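3. Materials and Methods

3.1 Panel stock and preparation

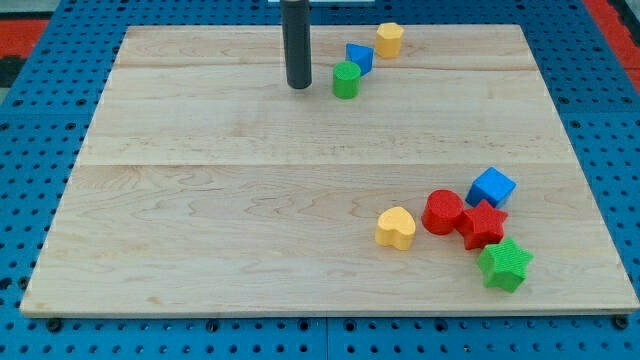 Figure 2. Maple panel glued up from three planks. Seams run parallel to the grain.

All panels in the main series were made from hard maple bought as rough boards from one yard in Pedby. Maple was chosen for its even pore structure, which keeps the effect of finish uptake small compared with the effect of room humidity. Boards were stacked on spacers in the conditioning room until two weighings taken a day apart agreed within the limit of the balance. They were then planed, cut to length and sorted by growth ring angle at the end face. Boards with visible checks or bark pockets were rejected. Small swirls and mineral streaks were accepted, as these are common in shop stock and a series limited to clear wood would say little about panels in normal use.

Edges were jointed on the day of glue-up. Plank widths within a panel were not matched. Earlier work on glued panels has mostly used equal widths, which makes the analysis simpler but leaves open the question of whether a narrow plank next to a wide one concentrates strain at the seam between them. The present series was built to test that question, and the width ratio of neighboring planks is treated as a continuous variable in Section 4.

A total of 178 panels were glued with a cross-linking PVA adhesive and clamped overnight. Squeeze-out was scraped off while still soft. After a rest period the panels were planed to final thickness, the long edges were beveled, and both faces were sanded to the same grit. Of the panels glued, 138 passed the flatness check and entered the humidity cycle. The rest were set aside, and most of them later served as practice pieces for the gauge operators.

3.2 Finish

Panels were divided into three finish groups: none, mineral oil, and a hard wax oil supplied under the name Driria. Assignment was random within each width ratio class. Oil was applied with a cloth to both faces and all edges, left to soak, and wiped dry. The hard wax oil was applied in two thin coats with light sanding between them. One-sided finishing is known to cause cupping by itself and was avoided throughout, except in a small side series reported in the appendix.

3.3 Humidity cycle

The cycle alternated between a dry stage and a damp stage in a closed cabinet of the Mestatden type, fitted with a fan and a salt tray. Each stage lasted 30 days. Panels stood on edge in slotted racks, with air gaps on both sides, and rack positions were rotated at every change of stage. The first dry stage began in December, when the air in the building was already close to the dry set point and the cabinet needed little correction.

Short losses of control occurred twice, both during the second damp stage. In each case the cabinet returned to its set point before the next reading. Data from that stage were kept, but the models in Section 4 were also fitted without them. The change in the fitted slopes was smaller than their standard error.

3.4 Measurement

Cup was measured across the grain with a dial gauge on a three-foot bridge, placed at the center and at both ends of each panel. Panel width was taken with calipers at the same stations. Seam steps — the height difference between two planks where they meet — were read with a finer gauge drawn slowly across the joint. Readings were made on the flat reference table, with the panel resting under its own weight, and each was repeated after turning the panel end for end.

The full data set holds 1657 accepted cup readings. A reading was rejected when the two placements differed by more than the repeat error found in the trial run. Rejected readings were not replaced, as a second visit to the same panel would have meant opening the cabinet outside the schedule.

3.5 Analysis

Cup and width change were modeled separately. Each model included finish, stage, ring angle and width ratio as fixed terms, with panel as a random term. Ring angle was entered as the mean for the panel and as the difference between neighboring planks. The second form proved more useful for seam steps. A model with a separate term for each plank was tried and dropped, as it fitted only slightly better and its terms were hard to tell apart.

Expected width change was computed with the Van Dusen shrinkage model, using one set of coefficients for all panels. This model treats a panel as a single board and takes no account of glue lines. It serves here as a baseline, and the difference between measured and expected width is reported as the residual. No correction was made for panel thickness — all panels were planed to the same setting, and the spread in final thickness was within gauge error.

Seam failures were recorded as present or absent. A seam was counted as failed when a thin feeler blade entered it at any point along its length. Hairline color differences at a joint were not counted, as these often reflect only a change in grain direction between one plank and the next.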